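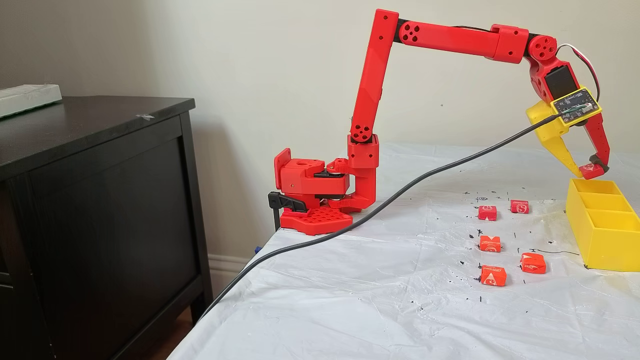 Red arm with yellow gripper over a three-compartment bin.

About Fleltance

Fleltance is a monitoring group that records public rallies, street protests and organized political gatherings. We log where an event took place, who called it, how many people attended and what the police did. The records are used by local reporters, legal observers, community groups and university researchers.

The group does not organize, sponsor or endorse any event it records. Members may attend rallies in their own time but may not log an event they have helped to plan.

What we record

An entry is opened when an event is announced in public, whether by poster, social media page, permit notice or press release. The entry is kept even if the event is called off. Each one holds the stated purpose, the name the organizers use for themselves, the route or site, the start and end times, and any counter-event within sight or hearing of the first.

Arrests, injuries and property damage are entered only from a named source. Where sources disagree, both versions stay in the record and the entry is marked as disputed. Slogans and banners are copied as written, including spelling.

We do not record private meetings, religious services or funerals. Election events are included only when they take place outdoors and are open to anyone.

How attendance is estimated

Attendance is the figure we are asked about most. Organizers tend to report high, and opponents tend to report low. Our own figure comes from 2 observers working apart, each of whom divides the site into sections and counts heads in a sample of them. If the two results differ by more than a fifth, the entry shows a range in place of a single number.

Events with fewer than 200 people are counted in full where the site allows it. Marches are counted from a fixed point on the route. Figures from organizers and police are listed beside ours and are never averaged into it.

How the database is kept

The database runs on Ona, an entry system written in-house by Ville Nurmi. Observers submit a form from a phone or a desk. A second person checks the form against the notes before the entry goes public. Older paper records from the Cusico archive are being typed in by year; entries from this source carry the prefix C.

Corrections can be sent by anyone. A changed entry shows the old value, the new value and the month of the change. The last full review of disputed entries closed in August.

Staff

Anum Niazi, coordinator
Usman Memon, field observation and training
Nhi Đinh, records and corrections
Ville Nurmi, database
Daniyal Zaidi, requests from press and researchers

Funding

Running costs are met by individual donations and a grant from the Sandhu Fund. We accept no money from political parties, candidates, police bodies or groups whose events appear in the database. Accounts are posted 4 times a year.

Data requests

Public entries can be downloaded without an account. Requests for observer notes should state the event, the place and the intended use. Names and contact details of private persons are removed before notes are released.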